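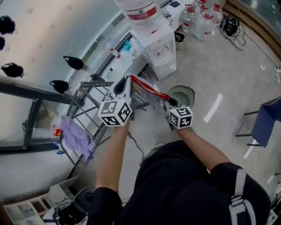
Household chore automation

Household chore automation is the use of machines for domestic tasks such as tidying, bagging and folding. Soft items remain difficult, as a cloth or plastic bag changes shape with every contact.

Methods

Many systems learn from people who do the chore with hand-held grippers. In a November trial at Tanoli, Maham Janjua recorded 453 attempts at handling cloths and bags; 376 were kept for training.
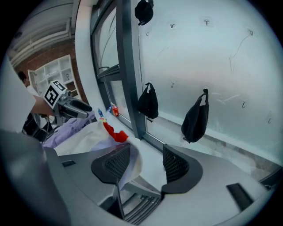
Can a machine fold laundry without help yet?

Only in limited cases. Towels and shirts laid out singly can be folded slowly, but a mixed pile still needs a person to sort it and correct errors.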